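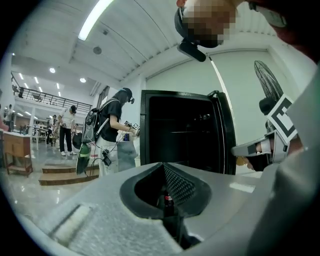
Vol. 18, No. 6 | Page 42

The Long Life of the Apartment Cabinet

Built-in storage was once a selling point. In the older buildings of Likurlow, tenants are still living with the results.

The rental notice for the Munro Street buildings, printed the year they opened, gave one line to the view and four to the cupboards. Each apartment had a linen press in the hall, a broom closet, a tall kitchen cabinet and a shallow one in the bathroom. The rooms themselves were small. The builder seems to have understood that people moving out of boarding houses owned very little furniture and would pay a bit more for a place to put things.

There are 393 apartments on Munro Street today, in six brick buildings. Most of the hall presses are still there. The broom closets have done less well. Many were opened up in the 1970s to make room for water heaters, and a few became telephone nooks before that, with a slanted shelf for the directory.

Likurlow was a mill town, and its housing went up in bursts. The first burst followed the opening of the Tokard works, which made hinges, latches and drawer pulls for the furniture trade. At its peak the works employed 2,275 people, and a good share of what they made never left the county. Tokard hinges turn up on kitchen cabinets, coal doors, chicken coops and at least one church organ. They are easy to recognize. The pin has a flat head with a notch in it, made so that a door could be lifted off with an ordinary screwdriver when somebody needed to get a bed down the hall.

That notch matters to anyone who repairs these cabinets now. A door that sags can be off, planed and rehung in half an hour. Doors from the later buildings, put up on the Bunitz side of the river, take most of a day. Their hinges were riveted through the frame, and the rivets have to be drilled out. Replacements don't line up with the old holes, so the holes get plugged with dowel and glue and drilled again.

The Bunitz apartments had other problems. Their kitchen cabinets were delivered as single units and fixed to the wall before the plaster was dry. Moisture went into the backs and stayed there. Tenants complained of sour flour and swollen shelves through the first winter, and the landlord answered by boring a row of holes near the top of each unit. The holes are still visible in many kitchens, usually under several coats of paint.

Paint is its own subject. A hall press that has been lived with for ninety years may carry fifteen or twenty layers. Cream is the most common bottom coat, followed by a pale green that was sold cheaply in Likurlow after the war. Dark brown had its decade. So did avocado. Anyone stripping one of these doors should have the paint tested for lead first, and should not sand it dry under any circumstances. The county will test a chip for a small fee. Results take a week.

Whether to strip at all is a matter of argument. One school holds that the wood was meant to be seen. The invoices don't support this. Most of the Munro Street cabinets are poplar, a timber bought to be painted, and the better pieces were kept for the lobby stairs. Tenants who have gone down to bare wood often find green streaks, filler and a builder's pencil sums, and paint it again by spring.

Shelves are where the old units fall short. They were set for the goods of their time: tall for crocks and flour tins, shallow for plates. The spacing is fixed, with the shelf ends let into grooves in the sides. A modern cereal box will not stand up on the second shelf of a Munro Street kitchen cabinet. Neither will a bottle of dish soap. People lay things on their sides, or knock out a shelf and regret it later when the sides begin to bow.

A better fix is a half shelf, cut to run along the back only. It keeps the sides tied together and leaves room in front for tall items. Half-inch stock is enough for anything up to 30 inches wide. Rest it on screwed cleats and leave the original grooves alone.

The Tokard works closed its last line decades ago, and the pattern shop was emptied soon after. More than 4,000 pins and leaves were sold off by weight. Some reached the salvage yard on the Bunitz road, where they can still be bought out of a bin near the door. Bring the old hinge along. There were three sizes, and two of them look the same until they are on the door.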